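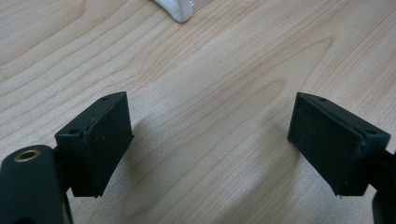

I started keeping a letter-writing hour in December, on the evenings when it gets dark before I've had a chance to do anything useful with the day, and I've been meaning to tell you about it ever since. My grandmother wrote letters all her life, to cousins and old neighbors and a woman she met once on a train, and she did it at the kitchen table with the radio turned down low. I always thought I'd inherit the habit without trying, the way I got her feet. I didn't, of course. I got a phone. But a pale wooden table with swirly grain is a lovely thing to stare at while you think of what to say next, and I have done a good deal of staring. There's a long looping line in the wood, like a stretched-out teardrop, that I could probably draw for you from memory by now.

The first letter took me three evenings. I had forgotten how slow my hand is, and how my writing slides downhill if the paper has no lines. I went to my old college roommate's last known address in Hillow, which I found on the back of a wedding invitation, and I told her everything I could think of: the new roof, the trouble with my knee, the soup recipe I finally got right after 2 winters of it tasting like dishwater. Seven pages! I had to fold it twice and then sit on it to get the envelope shut.

She wrote back. It took a while, and I had more or less decided she'd moved, and then one morning there it was between the electric bill and a seed catalog. Her handwriting hasn't changed one bit – those big round a's that look like they're about to roll off the line. She told me about her garden and her divorce in the same paragraph, and then spent a whole page on a bakery in Donlow that has stopped making the rye we used to split on Saturdays. I read it standing up in the hallway with my coat still on.

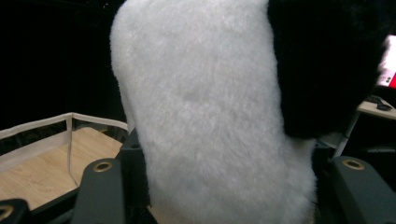 Panda company, all white fluff and shaggy black.

Since then I've written to an aunt, to my first landlady, and to a friend who lives 880 miles away and hates the telephone as much as I do. I've learned a few things along the way, if you're thinking of trying it. Buy cheap paper, or you'll be too scared to use it. Don't start over when you make a mistake, just cross it out and keep going. Put the date at the top, even if you feel silly doing it, and don't apologize for how long it's been (I used up most of a page doing that in my first one, and it's dull to read).

I also keep a little list in a drawer of things to put in the next letter, so I'm not sitting there blank. Right now it says "owl," "dentist," and "ask about the piano," and I'm a bit worried I've forgotten what the owl was.

If you have a favorite pen, please tell me in the comments. Mine skips on every downstroke and I've got ink on 2 sweaters already, and the stationery store closes early on Mondays.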